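Jeudi 8 mars 2018

1/ Je repeins l'appartement de Stundale depuis janvier, une pièce à la fois. Quelques notes sur le choix des couleurs, vu qu'on m'a posé la question plusieurs fois cette semaine.

2/ Stundale, c'est 2 538 habitants et un seul marchand de peinture, Olvera. Il met à la teinte sur place. Pour le reste je commande chez Bitach, livraison en 5 jours ouvrés.

3/ Le nuancier papier ne m'a servi qu'à éliminer. J'avais retenu un gris clair pour l'entrée. Au mur, côté nord, il était bleu. J'ai racheté un pot plus chaud.

4/ Un gris clair change surtout avec ce qu'il y a autour. Contre du blanc il paraît sale. Contre du foncé il remonte et tire vers l'argent.

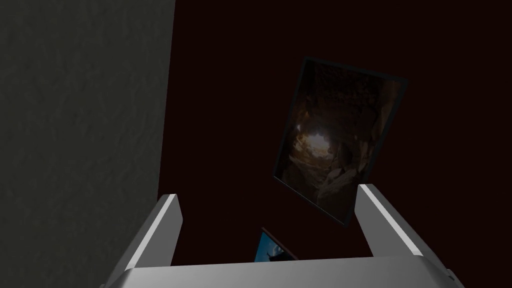

Gris argent clair, fond sombre.

5/ Je peins maintenant deux couches sur un carton de 50 x 50, avec une bordure blanche, et je le déplace dans la pièce pendant 2 jours. Matin, midi, lampe allumée. C'est long mais ça coûte moins cher qu'un pot de 10 litres.

6/ Pour la chambre j'hésite entre deux foncés, vert forêt et anthracite. Les deux ensemble me plaisent aussi, le vert sur du bois avec le veinage qui reste un peu visible, l'anthracite autour.

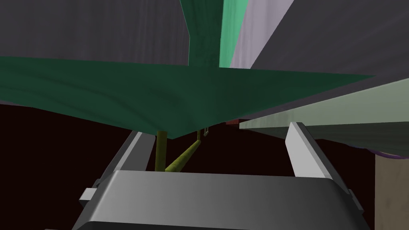 7/ Si vous voulez garder le veinage : peinture diluée ou lasure opaque, ponçage au grain 180, pas d'enduit. La sous-couche classique bouche tout. Je l'ai appris sur une porte de placard.

8/ Finition : mat partout sauf cuisine et salle de bains. Le satiné montre chaque reprise de rouleau, en foncé encore plus.

9/ Côté budget, le gros du prix part dans le ruban, les bâches et les manchons. Un bon manchon se lave et tient trois pièces. Les premiers prix perdent leurs poils dès la première couche.

10/ Le mur de la chambre fait 20 m² avec le retour de fenêtre. Je prends de quoi faire trois couches, le vert couvre mal sur l'ancien jaune.

11/ La chambre est prévue pour avril. Le couloir attendra, je n'ai encore aucune idée pour le plafond. Si quelqu'un a déjà essayé un plafond foncé avec 2,40 m de hauteur, je prends les avis.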